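4.3 Before you let the arms near an appliance

We know you're eager to get going, and so were we the first time we ran the Larero kitchen tasks in our Ostport lab! Please take a few minutes with this section anyway, and do the steps in order – simulated runs included. Habits picked up in simulation have a way of following people out onto the real floor.

1. Load the counter layout and check that the task sheet names every appliance on it.

2. Set the hand speed limit to 23 percent. You may raise it later, once your site lead has signed the sheet.

3. Open any hinged door fully before the trial starts, and mark the space it swings through as a keep-out zone for both arms. 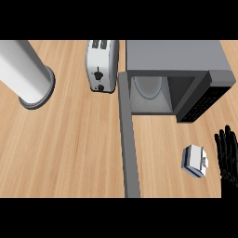 4. Run the approach 7 times without closing the fingers. If a fingertip touches a door, a panel or a neighboring object even once, go back to step 3 and start your count over.

5. Save the log under the trial number, with your initials.

Note: Margit Halvorsen keeps the master list of keep-out zones, and she is very glad to get corrections, even small ones. The list was last revised in June 2023.

Caution: A clean record in simulation does not clear a task for hardware. You still need 100 logged trials and a supervised first run, with one person at the stop button who has no other job.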